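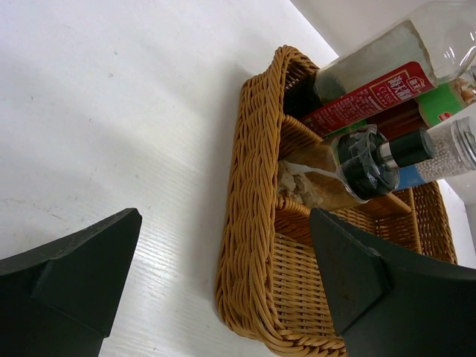
Atora
Unit 8: Reorder points and safety stock

Stock on hand is reviewed either continuously or at fixed intervals. This unit covers continuous review only. An order is placed when the inventory position (on hand, plus on order, minus backorders) falls to the reorder point.

Reorder point = mean demand during lead time + safety stock.

Mean weekly demand is 241 units in the Zovach data set and lead time is four weeks. Demand during lead time is 964 units. With safety stock set at 204, the reorder point is 1,168.

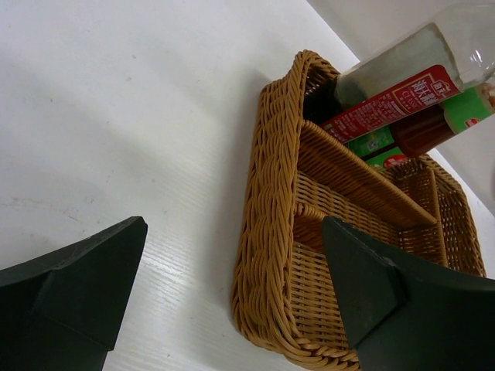
Does a larger order quantity change the reorder point?
The reorder point stays the same, as order quantity does not enter the formula. Larger orders mean fewer cycles per year and so fewer chances of running out.

Safety stock depends on the spread of lead-time demand. If weekly demands are independent, the standard deviation over four weeks is twice the weekly figure. Do not multiply by four. In the Dareck exercise the weekly standard deviation is 40, giving 80 over the lead time.
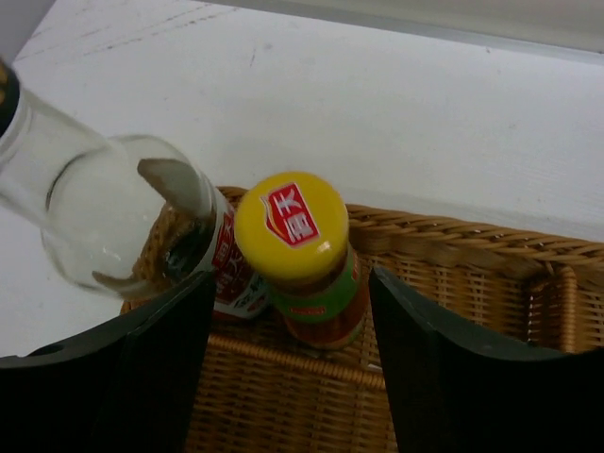

Ambaye objected in the April session that lead time is itself variable, and that a fixed four weeks understates the risk. The objection stands. Variable lead time adds a second term under the square root; see Unit 9, section 2.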